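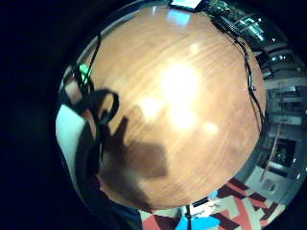 Elango Poduval started building his gripper at home in October, after the club he belonged to, Turis, ran out of bench space. He had wanted a handheld one first, he says, something you squeeze yourself, so that the fingers could be sorted out before any arm came into it. Most of the thinking gets done at the round wooden table, with cables running along its edge and shelves of boxes within reach. "I like a round table for this," he told me, pouring more tea than either of us needed. "You can come at a thing from any side, and you don't get a head and a foot."

The fingers are his third design, and he talks about them the way other people talk about tomatoes. The first pair were too stiff, and the second pair folded up on anything heavier than a sock. "Lina – that's Lina Moussa, she taught me to print soft parts – she looked at them and just said, oh dear." The new ones open to 90 millimeters, and he is quietly very pleased with that.
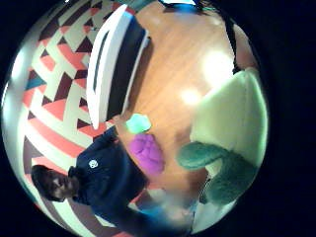 He hopes to put the gripper on a small arm by spring, with two motors, and a control board that Ona Jankauskaitė is wiring for him in exchange for bread. So far the whole business has cost him almost 538 dollars, which he keeps written on the inside of a cupboard door. "My wife knows where it is," he said. "She adds it up faster than I do."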